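When the Arm Won't Let Go: Cable Snags and Crushed Cups

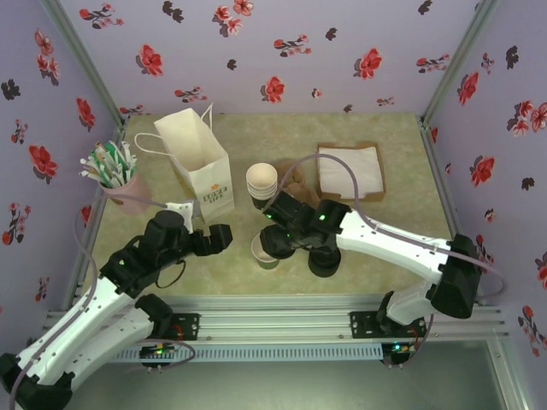 Right gripper over the green cup, straws and napkins at the back.

I've been teaching my two little arms to pack a picnic bag – cups, straws, napkins – and last July the right one gave me a proper fright. It came down over a paper cup, squashed it flat and then just kept squeezing! By the time I got to the switch the gripper motor was too hot to touch.

The culprit was the cable. I'd left a big floppy loop at the wrist, it caught on the stack of cups, and the plug had worked half out of its socket. The arm had no idea where its own fingers were.

So, what I do now:

Tug every plug gently before you power up. My friend Nosipho does this with her sewing machine too and swears by it.

Move the arm by hand through its whole reach with the power off, and watch the cable the entire way. If it brushes anything, shift the thing or shorten the loop (but leave enough slack for the elbow, I got that wrong the first time and pulled a connector clean off).

Turn the grip force down. Mine was at 120 on the slider and paper cups are perfectly happy at 40.

Put the off switch where you can slap it without reaching over the arms. Mine used to be behind the back wall, silly me.

If a motor does get hot, cut the power and leave it alone for up to 40 minutes. Don't poke at it! Tapio did and had a sore thumb all evening.

Squashed cups are fine for seedlings, by the way. I've got six on the windowsill with basil in them.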